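Week 2 handout: Keeping a pantry, and what old household books tell us about it

Hi all. I promised to write up the bits I rushed through at the end of Wednesday's session, so here goes. Bring this with you next time, I'll be pointing at it.

We started with the household book from Kornport, the one with the brown water stain across the July pages. I love this book! It has 346 pages, nearly all of them in the same hand, and whoever kept it wrote down what came into the pantry, what went out, and (my favorite part) what went bad. A lot went bad. If you only read printed cookbooks from the same years you'd think every shelf was full of perfect preserves, and then you open this thing and find a whole batch of plums fed to the pigs.

So when you read a pantry list, ask who it was written for. A printed book is selling you something, even if it's only the idea of a tidy house. A private list is for the person who has to get through to spring on what's on the shelf. The spelling is awful, the sums are often wrong, and half the entries are just a word and a mark. I still haven't worked out the little hooked mark next to the salt. My best guess is that it means "borrowed from next door," but I change my mind about once a week.

We also talked about containers. Crocks and barrels came first, small jars much later, and the change matters more than you'd think. Once you store things in small amounts you can open one and leave the rest sealed, and you can lend one, or sell one, or hand one to a cousin who turns up hungry. 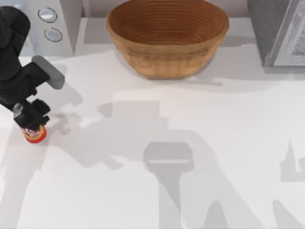 Hye-jin Joo brought up that lending works with a crock too, you just carry a bowl over, and her grandmother did it that way until quite recently. Fair point, and I've softened my notes on this. What I'd still say is that a bowl of something leaves very little trace in the accounts, while a jar gets written down, partly so it'll come back. The Iralik accounts have 524 entries and I've found plenty of jars going out but only a couple of bowls.

For next time, read the first two chapters of the Cerisico packet and pick one entry that puzzles you. Write me 300 words on it, 700 at the very most (Woo-jin Min, I mean you). Guessing is fine, but tell me it's a guess.

Questions about this handout: Zoriana Nazarenko, room and hours on the course page | Course materials, please don't repost | Back to top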